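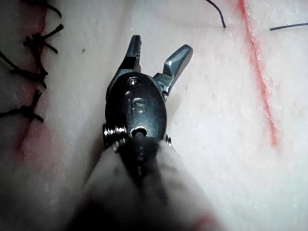

Trimness FAQ: wrist camera, jaw tracking, suture planner

Maintained by Amra Perić. Updated March 12, 2019. Written fast, fix what's wrong and push.

What is Trimness?

The software layer between the wrist cameras and the arm controller. Three processes: Emell (perception), Zindura (planner), and the control loop, which never got a name. Trimness is the repo and the launch scripts. If somebody says "Trimness crashed" ask which process.

Which one crashed, usually?

Emell. Check the log first. If the last line is a mask timeout, restart Emell only. Do not restart control with a needle in the jaws, the grip setpoint goes back to zero on startup and the jaws open. Known, ticket open since September.

What rates do things run at?

Camera 30 frames per second. Emell publishes a jaw pose for every frame if it can keep up. Control runs much faster and fills in between poses from the joint encoders. Zindura replans only when asked, or when the needle pose jumps.

Why is the jaw pose bad when the jaws are open wide?

Shiny metal. The highlight along a jaw face gets picked as the jaw edge and the opening angle comes out too small. Turn on glare_mask in the Emell config. Still bad? Lower the exposure one step and rerun the angle check. Do NOT fix it by bumping the smoothing, that just makes it wrong and late.

The shaft is a big blur in the wrist view. Problem?

No. Focus is set for the wrist housing and jaws. Emell masks out the shaft before anything else runs and uses the encoders for it. If you see shaft pixels in the debug overlay your mask file is from the old mount. Pull the new one.

Does Emell read the markings on the wrist housing?

No, no text reading anywhere. It uses the engraving as a texture patch, good contrast, doesn't move relative to the housing. So each instrument needs its own template. Swapped the instrument and kept the template = pose flips between two answers. Run make_template again, takes 30 seconds.
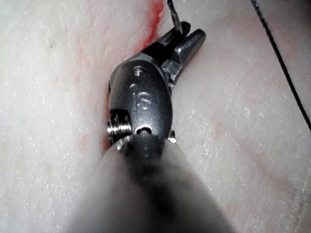

How does it tell thread from incision?

Color first, then width. Thread is dark and thin, incision is red and gets wide and soft. Works fine till a thread lies right along the red, then you get gaps in the trace. Zindura will bridge a gap of up to 6 pixels. Anything longer it stops and asks.

Thin dark thing past the jaw tips gets labeled "unknown". Why?

Because from some angles a needle and a thread end look the same to the classifier, and we'd rather have it say unknown. Zindura treats unknown as needle for collision checks and as thread for grasp planning (yes both). Move the wrist a little, label usually settles. If you need to force it: label_override, one move only, then it clears.

Can I plan with the pink staining on the surface?

Yes. Raise red_min until the stain drops out of the overlay and the incision line stays. Save it per session, not in the shared config. Someone commited theirs to master last time and everybody's entry points were off.

What's the Kaczmarczyk flag?

kacz_mode in Zindura. Named after the lab that sent us the curve fitting code. Fits the needle as a circular arc from whatever part is showing. Off by default because it's slow. Turn it on any time part of the needle is hidden.
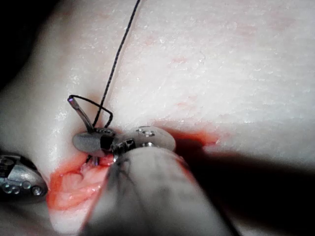 Arc fitting is where most of the questions come from, so the long answer. The fit wants points from both ends of the needle, and the planner weights them by how sure Emell is. With the needle clamped you get the tip sticking up over the left jaw, a short bit showing underneath going into the incision, and the jaws covering what's between. That's enough, if the radius is set in the needle file. If radius is left on auto it will happily fit something huge. The black loop over the jaws is the other trap: it's also an arc, it's also thin, and before thread_reject went in the fit would jump onto it. Leave thread_reject on.

How many instruments can it track?

2. The second one gets a coarse box, no jaw pose, unless it has its own camera feed. Partly out of view is ok, the box is padded for that. Collision margin is in arms.cfg.

Can I run the planner on recorded data?

Yes, launch with replay. Control goes to dry mode by itself. Check that the log says DRY before you walk away from it, the arms should be powered off anyway.

Where do I report stuff?

Tracker, tag it emell, zindura or control. Attach the log and the config you had loaded, the whole file. "Pose is weird" with no log gets closed. Urgent ones go straight to Amra.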